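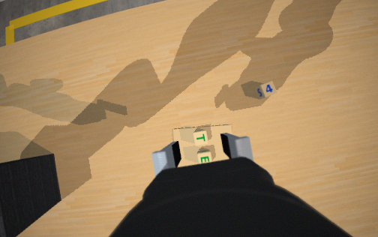 By Danai Psarras
Last updated 15 Mar 2025

About the Gasmont Gripper Comparison Group

Gasmont compares end effectors, robot arms, camera placements and motion controllers for companies that have to choose between them. We do not build hardware and we do not resell it. Clients come to us with a part, a cycle time and usually a short list of products, and we return a report with measured results and the settings used to get them.

The group works from one office in Wetumham. It began as the test desk of a packaging integrator, Vrettos, and became a separate company when other integrators started asking for the same tests. Vrettos is still a client and is billed at the standard rate.

What we test

Most of our work concerns two-finger parallel grippers handling small rigid parts. We also take on suction cups and three-finger hands, but the parallel gripper is where our reference data is deepest. For each model we look at stroke, closing repeatability, grip force over the usable range, pad wear and the time from command to confirmed grasp. Arms are compared for path accuracy at low speed, settling time and behavior close to a joint limit. Controllers are compared for latency, error recovery and how much of the vendor's software has to be installed before anything moves.

Camera work is a growing part of the schedule. A camera near the gripper gives good detail on the last stretch of an approach, but the fingers and the gripper body hide part of the workpiece. A fixed camera sees the whole table and loses the small marks. We run the same task with each placement and report the grasp error for both, with the calibration method stated. Shadows from the arm are kept in the test. A vision system that only works under flat light will be reported that way.

Simulation first

Every comparison starts in simulation. The cell model has a table, an arm, a gripper and a set of small lettered cubes with a flat board to place them on. Cubes are a plain choice of part, and they suit the purpose: the faces are flat, the orientation can be read from the lettering, and a placement error shows up as a gap or a twist in the row.

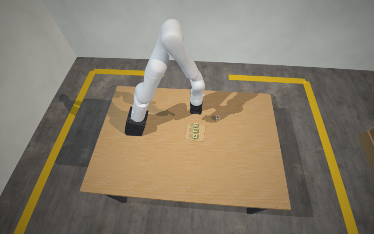
A standard simulated run is 2000 grasp attempts per gripper. Start positions and cube rotations are drawn from a fixed list, so two grippers see the same sequence. Friction is varied between runs and never within one. Contact settings are the weak point of any simulator, and we publish ours in the appendix of each report along with the solver step. If a client's own engineers get a different result with the same numbers, we want to hear about it.

Simulation is used to remove candidates. It is good at showing that a finger is too wide for the spacing between parts, that a wrist bracket will limit an approach angle, or that an arm has to pass near a singularity to reach the far side of the work area. It is poor at predicting slip on worn pads. Anything that depends on pad material goes to the bench, and the report says which figures came from where.

The placement test

Our base test is called Irkedov, after the street where the first version was written. It has two stages. In the first, the gripper picks one cube from the open table and sets it down at a marked position. In the second, it works next to cubes that are already in a row on the board, and any disturbance of the row is logged as a fault even when the pick itself succeeds. Many grippers that do well in the first stage lose ground in the second. The usual cause is finger thickness at the tip – opening width is less often the problem than the data sheet comparison would suggest.

Approach height, closing speed and retreat path are fixed for the first pass. The vendor is then invited to propose its own values for a second pass, and both sets are printed side by side. Vendors may comment on a draft. They may not remove a result.
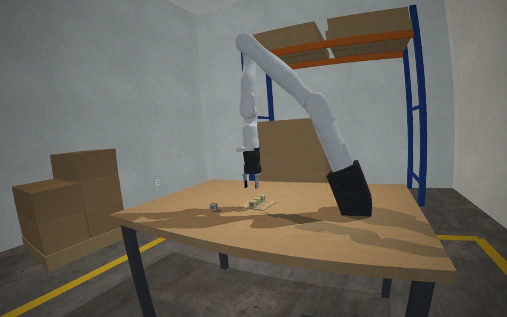 Simulated test cell: three cubes on the board, one on the open table.

Engagements

A standard comparison covers up to three products and takes 15 working days from the date we have usable models and all units in hand. Larger sets are quoted separately. The deliverable is a written report, the raw logs and the scene files. Clients keep all of it and may share it as they wish, provided that results are quoted with their test conditions.

We do not issue an overall score. Weighting speed against fault rate depends on the line the gripper is going into, and we do not know what a dropped part costs you. The logs are structured so that your own weights can be applied in a spreadsheet.

Staff and equipment

There are 10 of us, mostly mechanical and controls engineers. Two people maintain the simulation models full time. Bench grippers are bought through normal distribution whenever possible. Loaned units are marked as loaned in the report, with the firmware version as received.

Feedback

Clients are asked for comments after each report, and we print the useful ones whether or not they are kind.

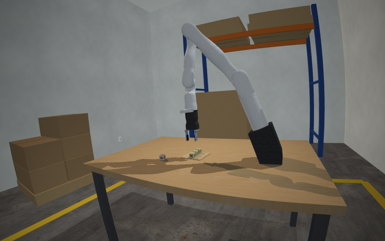
Vrettos: The fault log on neighboring cubes was the part we used most. We would still like closing speed swept over more values in the first pass, because the fixed value is slow for our lines and the ranking could change at the high end.

That request has been accepted. From the next revision of Irkedov, closing speed will be run at three values in the first pass, and the existing fixed value stays in as one of them so that older reports can still be compared.

Inquiries about scheduling should include the part drawing, the target cycle time and the products under consideration. Model files can follow later.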